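**Minutes of the Facilities and Dining Services Meeting, February**

Present: Ingvild Granström (chair), Amarachi Akinola (minutes), representatives of Dining Services, Safety, and Purchasing.
Apologies: the representative for the Danladi building.

**1. Minutes of the previous meeting**

The minutes were approved with one correction. Under item 4, "Brutia" should read "Brutia annex."

**2. Matters arising**

The replacement of the dish racks in the main kitchen is complete. The invoice has been passed to Purchasing.

**3. Report on the visit to Brarnico**

Ms. Granström reported on the open day held by Brarnico, which she attended with Ms. Akinola and the Safety representative. The program began at 9:30 a.m. with a short talk, followed by demonstrations in groups of 12.

The main demonstration concerned table clearing and table setting with the Dravlow system. The host explained that the system is trained on everyday tableware in metal and plastic, and that glassware is not yet included. Visitors were asked to remain behind a floor line while the arm was in use. The Safety representative noted that the line was clearly marked but that the emergency stop was hard to reach from the visitors' side.

In answer to questions, the host stated that a trial site would need a clear aisle of 50 inches and a power outlet within reach of the base. Staff training takes 5 hours. No price was given for a purchase. A trial would be charged at $300 per day, including an operator.

Dining Services asked whether the system could be used during the lunch period. The host advised against this for a first trial and recommended the hour after service.

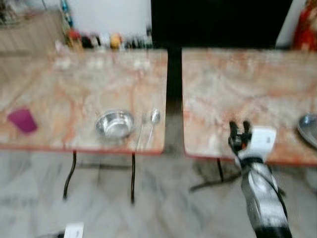
*Item 3: Table work at the Brarnico open day, with the gripper at the front edge of the right-hand table.*

**4. Discussion**

Members agreed that the visit had been useful. Purchasing asked for a written quotation before any dates are considered. Safety requested a copy of the risk assessment used for the open day. Dining Services wished it recorded that any trial should be discussed with kitchen staff in advance.

**Decision:** The question of a trial is deferred to the next meeting.

**Actions**

- Ms. Akinola to request the quotation and the risk assessment from Brarnico.
- Dining Services to measure the aisles in the Brutia annex.
- Ms. Granström to write to the host with thanks.

**5. Other business**

None. The meeting closed at 3:40 p.m.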